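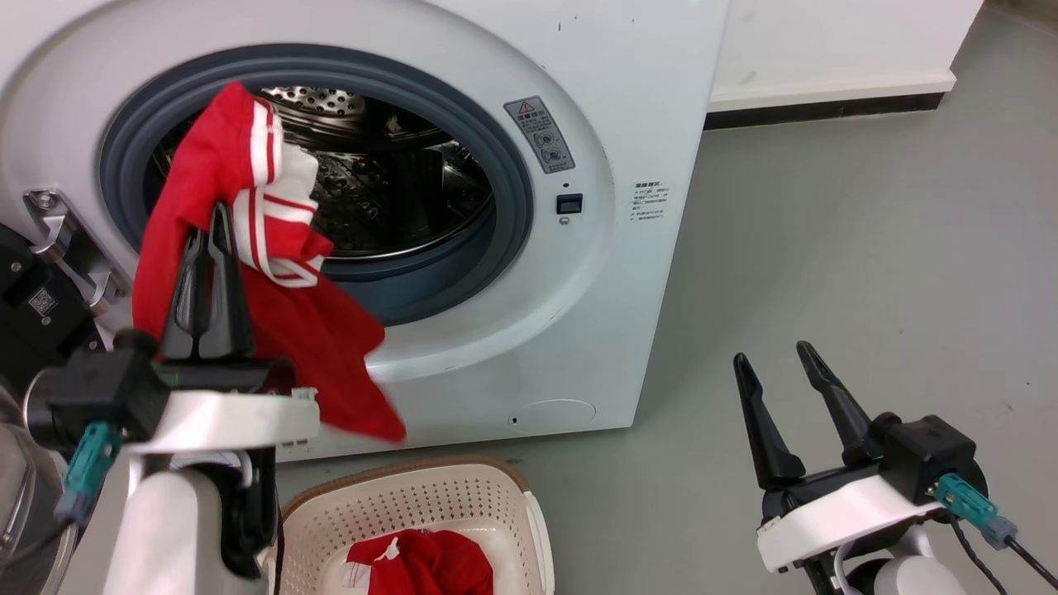 Natalina Serra asked whether loading counts as part of the paid session or only the sorting. Both count, as do unloading and folding.

Clevden is looking for participants for a laundry study using front-loading washers. Each session covers 50 garments, mostly sportswear and everyday tops. You sort, load, unload and fold at your own pace – no prior experience is needed. Participants must be over 18 and able to bend to a low door opening.

Sessions start at 9 a.m. and last two hours. Pay is $50 per session.

To apply, write to Dinesh Ranasinghe before the end of December.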